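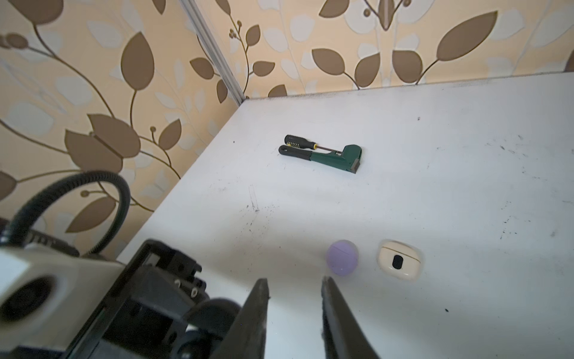

The small pipe wrench next to my yellow-banded screwdriver, on the bench in the papered room.

Home Hand Tools Wrenches Small Pipe Wrench Shipping Contact

Harnik Small Pipe Wrench, green body, black grip

I've been selling tools for a long while now, and I still get a little silly over a good small pipe wrench. Big ones are easy to find. Every hardware store has a rack of them, and they're great if you're pulling apart a boiler. But for the stuff most of us run into at home (a shower arm, a stubborn nipple behind the washer, the threaded stub somebody painted over twice) you want a little one that fits in your hand and doesn't knock the tiles off the wall on the way in. So I went looking, and the Harnik is the one I've kept in stock.

The body is dark green, and the handle is black and rubberized, with a hanging loop at the end. I love that loop! Mine lives on a nail by the back door and I use it way more than I ever used the old one, which lived at the bottom of a bucket. The jaw has a serrated face that bites into round pipe, same as on the big wrenches, only shrunk down.

What I use it for

Mostly plumbing, obviously. I did the shower arm in our upstairs bathroom with it, then the outside tap, then my sister's outside tap because word got around. It's handy on anything round that's lost its flats, too. I've had it on a rounded-off bolt head on the mower, a seized table leg stud and a curtain rod bracket that really didn't want to come off the wall. Pull in the direction the jaw wants to go, toward the opening, and it grips tighter as you lean on it. Go the other way and it'll slip, and you'll skin your knuckles like I did.

A word about teeth. They leave marks. If you're working on chrome or anything you want to keep pretty, wrap it in a bit of rag or leather first, or use a strap wrench (I carry a nice one from Frota, see the strap wrench page). People send me sad emails about this every month, so please, wrap your chrome.

And don't slide a length of pipe over the handle for extra leverage. I know everybody does it. This is a small wrench and it's meant for small jobs, and if you find yourself hunting for a cheater bar you need the bigger size.

The grip

I'm fussy about grips. The one on this wrench is comfortable for me, and I have smallish hands. Ubaldo Lombardi, who packs my orders and has hands like oven mitts, says it's a touch short for him and he'd go up a size. So there's both ends of the scale for you. If you wear gloves, you'll be fine either way.

About the screwdriver

Yes, I get asked! It's the black-handled one with the yellow bands and the yellow collar, and it's not part of this listing. It's my everyday driver and it goes wherever the wrench goes. I find the two of them cover most of a Saturday: the driver takes off the cover plate or the clamp, and the wrench deals with whatever was hiding behind it. If you'd like a driver with your order, have a look at the Stasport ones on the screwdriver page. Pick the tip you need from the menu there and I'll put it in the same box, no extra shipping.

Looking after it

Wipe it down when you're done, especially if it's been anywhere near a drain. I run an old toothbrush through the teeth to get the pipe dope and rust out, and now and then I put a drop of light oil on the moving parts. Keep the oil off the grip, it gets slimy and takes ages to come clean. Don't leave the wrench in a wet bucket overnight. That's really all the care it asks for.

Ordering

I order these in batches of 100, and the last batch was gone by November, so if the button says Sold Out, drop me a line and I'll put you on the list. Orders placed before lunch go out the same day from the Clekolberg shop. If you live close by, you're welcome to pick yours up at the counter and try the grip first. Ring the bell, I'm often in the back and I don't always hear the door.

Returns are easy. If it isn't right for you, send it back clean within 5 weeks and I'll refund the wrench. If the jaw won't move freely when it arrives, email me before you send anything, it may only want oil.

Item number: 239
Type: pipe wrench, small
Body: dark green metal
Handle: black, rubberized, with hanging loop
Sold: singly (buy 2 and shipping is on me)

From a customer

"Bought one for under the sink and ended up doing the radiator valves as well. Nice little thing. The loop is the best part, I hang it inside the cupboard door. My only grumble is that it didn't come with a pouch." Theano Margaritis

Fair point on the pouch, Theano! I've asked for samples of a canvas one and I'll add it to this page if it's any good. The first sample had a snap so stiff I needed pliers to open it, so it may be a while.

Page updated May 16, 2019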